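Site Diary, Housekeeping and Waste Section
15 January 2026
Entered by the Section Supervisor, Premar, Tresurberg site

The morning shift began on time with full attendance. The handover book from the night shift recorded one stoppage of the sorting arm at the second station, cleared by the operator on duty under the new instruction, which permits a restart without calling the maintenance office. This is the third week in which section staff have held that permission. The maintenance office has asked that each restart continue to be entered by hand until the end of the month, and I have reminded both shifts accordingly.

The count for the previous day was 1,874 items, of which 137 were set aside for hand sorting. The greater part of these were containers with liquid remaining in them. The remainder were paper and card caught up with bottles, and a few items that belonged in general waste. I have passed the figures to the operations office in the usual form.

At midmorning I met with the four members of staff whose duties changed when the Koyama units were brought into service in June. Before that time each of them spent the full shift at the belt. The present arrangement gives 40 minutes at the station, followed by a period of bin collection on the office floors or of checking at the hand table. Two of them stated a clear preference for the new pattern and reported less pain in the shoulders and wrists. One stated that the work is now more lonely. Staff at the belt formerly stood side by side and talked throughout the shift, whereas the checking table seats one person and the collection route is walked alone. The fourth did not wish to comment at the meeting and has been offered a separate conversation.

I consider the point about working alone to be a fair one and have recorded it as an item for the next staff consultation. It may be possible to pair the collection routes on the upper floors. This would lengthen the round, and the effect on the afternoon shift would need to be looked at before any commitment is given.

The matter of pay grade was raised again. Staff who restart the units, clean the grippers and decide on rejected items are still graded as general sorters. My written view, sent to the personnel office before the holidays, is that these duties go beyond the present job description. No reply has been received. I undertook to write again and did so before the midday break.

The Prallodo software was updated overnight. The screen at the first station now shows the reason for a rejected pick in plain words in place of a code. Staff received this well. The older code sheet may be taken down from the wall once the night shift has also been briefed. One operator noted that the text is too small to read from the hand table, and I have asked for it to be enlarged.

In the early afternoon I observed the handling of bottles at the bagged bins. Mixed brands and label types continue to arrive together, and small pieces of card are still found among the bottles. The notice asking office staff to keep card separate has had limited effect. A revised notice, with fewer words, will be drafted.

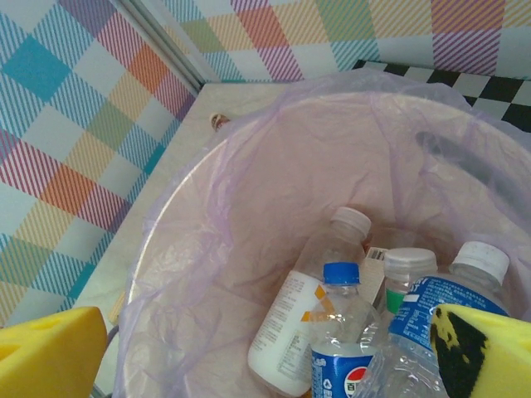 Bagged bin with plastic bottles and a small piece of barcoded card, between the gripper fingers.

The condition of the foam on the gripper fingers was discussed with the operators. Under the present schedule the foam is inspected at the start of each week and replaced at the discretion of the maintenance office. Operators requested authority to replace it themselves, as they handle the fingers at every cleaning. I support the request, subject to 90 minutes of instruction for each person and a supply of spare pads held in the section cupboard. A short proposal will go to maintenance.

Training records were brought up to date. Two members of the night shift have yet to complete the emergency stop refresher and may not work at the stations without a trained colleague present until they have done so. The roster has been changed to reflect this.

Outstanding at close of shift: reply from personnel on grading; separate conversation with one member of staff; screen text size; revised notice for the office floors; proposal on foam replacement. The first station was cleaned and left running. The second was stopped for the scheduled belt check and handed over to maintenance with the key.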